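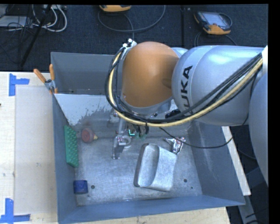
Posted by Xiaoqing Xie on November 20, 2018
Filed under: Apps, Money, Grumbling

I got an email from Plakano last night with the subject line "Exciting changes to your payouts". I have been selling little apps long enough to know who is meant to be excited.

For those who don't sell through it, Plakano is the add-on store that comes bundled with Sernix, the invoicing program half the small businesses in my suburb seem to run on. I have one add-on in there, called Châu. It takes your unpaid invoices and writes reminder letters in a tone you choose, from "cheery neighbour" to "my solicitor is copied in". It has sold 2,771 copies since April, mostly to plumbers. Plumbers favour the solicitor setting.

The exciting change is a "catalogue presence fee" of $440 a year, on top of the cut they already take. In return I get a coloured badge beside my listing. I have looked at the badge. It's mauve.

There's a waiver, of course. You pay nothing if your add-on has 2,000 active users, and a user counts as active if they've opened it in the last 7 days. Châu is for chasing overdue bills. If my customers need it every week they have bigger problems than my badge.

I wrote to support and got back a form reply thanking me for being part of the Plakano family. My own family charges me less, though they do borrow the car.

A few readers have told me to move to Grullel, which takes a smaller cut and has no badge of any colour. I had a look. The search box doesn't recognise the word "invoice" – it offered me "in voice" and a karaoke timer. Still, I've filled out the seller form and they're checking my bank details now. If you already own Châu, your copy will keep working wherever it ends up.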